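Troncoso, 11 August 2019

Stimisis today released Premuvach 2, an update to its disk erasure software for repair shops and recyclers. The new version wipes up to 40 drives at once and writes a signed report for each.

Reports are stored for 500 days and can be exported as plain text. Existing license holders receive the update free of charge.

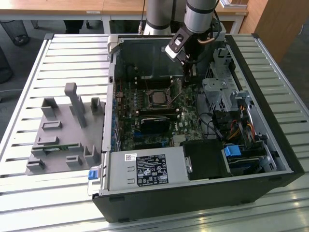
Does Premuvach 2 run on older desktop computers?
Any 64-bit machine with 2 GB of memory is supported.

A server edition, Lirnasel, is planned for November. It will manage up to 2,000 drives from a single console.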